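4 Fitting the legs

Read this section through before you start. The seat panel must already have been unpacked and checked as described in section 3. Fit all legs before placing any weight on the chair.

4.1 Preparing the work area

1. Clear a level area of floor or a low table. Allow enough space to turn the chair over without striking nearby furniture.
2. Spread a blanket or a folded sheet under the seat if the work surface is hard. The white finish on Hatstead chairs marks easily and touch-up paint does not match exactly.
3. Place the seat upside down on the covered surface with the leg sockets facing up.
4. Wipe each socket with a dry cloth. Remove packing dust and any loose flakes of paint.

CAUTION: Do not use oil, wax or soap in the sockets. A lubricated leg will work loose under load.

4.2 Sorting the legs

The legs are tapered. The wide end goes into the seat and the narrow end stands on the floor. Front and rear legs are not interchangeable - the rear legs are cut at a slightly steeper angle at the shoulder.

1. Lay the legs side by side and match the shoulders in pairs.
2. Check the letter stamped on the wide end of each leg. F is front, R is rear.
3. Set aside any leg with a split or a crushed thread. Do not fit it. See section 7 for replacement parts.

Note: Chairs supplied before July use a plain dowel joint and have no stamped letters. Follow the Jurnthorpe supplement for those chairs.

4.3 Inserting the legs

1. Start with a rear leg. Hold it close to the seat and line it up with the socket before turning.
2. Turn clockwise by hand until the thread catches. If it binds within the first turn, back it out and start again.
3. Continue until the shoulder is 2 mm from the seat. Leave the gap for now.
4. Fit the other rear leg in the same way, then the front legs.

If the seat shifts while you are turning, steady it at the edge close to the socket. Pushing on the far side tips the panel and puts side load on the thread.

WARNING: Keep children away from the chair while the legs are only partly fitted. A loose leg can drop out when the chair is moved.
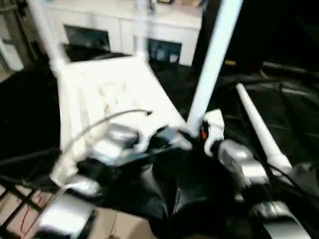

5. Once all legs are in, tighten each one a little at a time, working diagonally across the seat, until the shoulders close against the panel.
6. Leave the chair upside down for 30 minutes. Check each shoulder again and take up any slack.

4.4 Standing the chair up

1. Grip the seat by its edges. Do not lift the chair by a leg.
2. Roll it onto one side and then onto its feet.
3. Press down on each corner of the seat in turn. If the chair rocks, first move it to another part of the floor to rule out an uneven surface.
4. If it still rocks, turn it over and repeat step 5 of 4.3.

Retighten the legs after the first month of use and whenever the chair has been moved between rooms with different humidity.

Section revised Apr 17, 2025. Text: So-yul Song. Checked: Anneliese Görtz.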